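Hundley Hall gets its snack corner back

July 18, 2022

Good news for anybody who rents a desk at Hundley Hall in Hernville and has been eating cold leftovers since spring: the snack corner is open again! I stopped by this morning with half a burrito in my bag, just to check on it (strictly for reporting purposes).

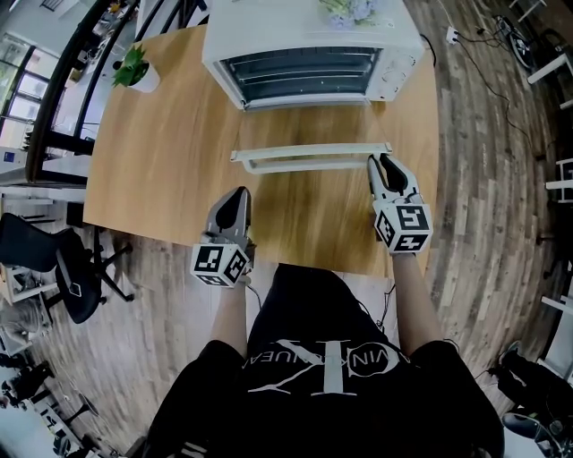 The hall closed the old kitchenette in April when the plumbing work started on the Daly Street side, and the building newsletter kept promising a replacement "soon." So now we have one, on a light wooden table out in the open. It's a small white oven with two round dials on the right, which suits me fine, as I never did learn the buttons on the old one. There's a little green plant in a white pot on the table too, and flowers on top of the oven. I'd move the flowers before heating anything, but they do look cheerful.

The whole thing cost $481, according to the notice by the door, and the money came out of the Iltier fund, the same pot that paid for the bike racks. The notice also says the hall has over 496 people signed up for desks this summer, so expect a line at noon. I've already been asked if there's a sign-up sheet. There isn't, at least for now.

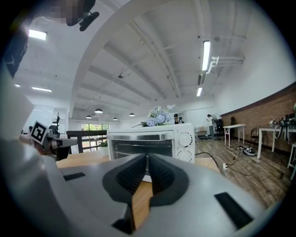
Wendeline Croy

A few rules, and they're pretty mild. Keep it to six minutes if somebody's waiting, wipe out your crumbs, and no fish (yes, that one's in capital letters). The corner is open until 4 p.m. on weekdays and closed on weekends. I'd have liked a later closing time, but I'll take what I can get!

The proper kitchenette is due back in October, sink and all. Until then dishes go home with you, so bring a bag for your dirty fork.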